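Part 4: Getting your Brundley weekend set up in the Lerkico app

Right, so you've bought your ticket and the email from Lerkico has landed. I've been going to Brundley long enough to have made every mistake in this section at least once, so I've written it the way I'd explain it to a mate on the phone. Have the email open and your phone charged before you start.

Loading your ticket

1. Open the app and tap Tickets, then Add. Type in the order number exactly as it appears in the email, dashes and all.

2. Pick your ticket type. Weekend and camping are separate things in the app, even if you paid for them together, so you may need to go round twice.

3. Wait for the green tick. If it just spins, close the app properly and start again from step 1. I've never seen it recover by itself.

Note: one phone can hold 2 weekend tickets. If there are more of you than that, somebody else needs to load the rest.

Caution: don't screenshot the code and delete the app. The code changes every time you open it, and an old one won't get you through the gate.

Building your running order

4. Go to Line-up and choose a stage. The big one is Zarnaro, and the tent where all the slow, heavy, gloriously loud stuff happens is Suwannarat (I more or less live in there).

5. Tap the star beside any band you want to see. Go mad at this stage! You can thin them out later.

6. Tap My Day. Clashes come up in red. Press and hold on a clash to choose which band wins, and the other drops to a faint grey underneath so you can still change your mind.

7. Set your reminders. The app gives you 27 minutes as standard, and I'd leave it alone — the walk between the two stages is longer than it looks on the map, and there's always a queue by the bar.

Note: stage times move. Leave notifications switched on for Line-up even if you turn off everything else.

Topping up your wristband

8. Tap Wristband and enter the number printed on the inside of the band. Mine last time was 3518, so it's only four digits, and it's easy to muddle a 3 with an 8 in bad light.

9. Choose an amount and pay by card. The money shows up straight away, or near enough.
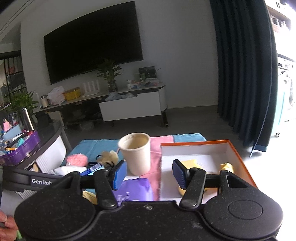 10. Turn on Auto Top-up only if you really want it. I did once, and came home with three T-shirts and a record by a band I hadn't even watched.

Getting your leftover money back

11. After the weekend, open Wristband again and tap Refund. You'll need the same card you paid with.

12. Put in your bank details and check them twice. The form doesn't warn you if a digit is wrong.

Caution: refunds for the December all-dayer close on 31 December 2023, and any request sent after that gets turned down by the app. If yours is refused before then and you see error 629, your card has expired, so add the new one under Account and send the request again.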